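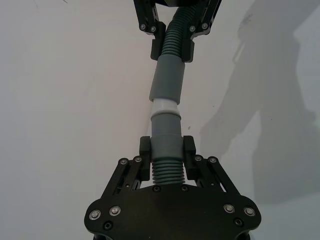 4.2 Hose leaks reported by tenants

The survey went to every household in the Kassab and Talter buildings, and 639 households returned it. Of these, 215 reported at least one leak in the kitchen or bathroom during the past year. Most of the leaks were small. Tenants usually found them when they opened the cabinet under the sink to get something else, and many wrote that they had put a bowl or towel under the drip and waited a few days before calling the office.

We sorted the reports by the part that tenants named. Faucets came first, followed by drain traps and then by hoses, which accounted for 37 reports. Gray plumbing hose (Figure 1) is one of the kinds covered by the term "hose" in this section. Tenants did not always use the same word for it. Some wrote "pipe" or "tube," and Marjorie Cheetham read each of these answers again and checked it against the repair log before assigning it to a group. In 3 cases the log did not settle the matter, and those reports were left out of the hose group.

Hose leaks were reported more often in December than in any other month. We do not have water pressure readings for the Kassab buildings, so we cannot say whether pressure played a part. Holiday cooking and guests may have meant heavier use of the sinks. It is also possible that people were home more and noticed more.

Repair times differed between the two sites. At Talter, a hose was normally replaced on the first visit. At Kassab, parts had to be ordered, and a second visit was common.
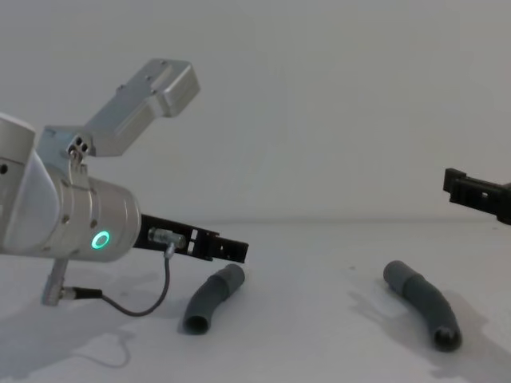 Did tenants who reported a hose leak also report damage to the cabinet?
Most did not. Where damage was reported, it was usually a swollen cabinet floor, and it was more common when the tenant had waited over a week to call.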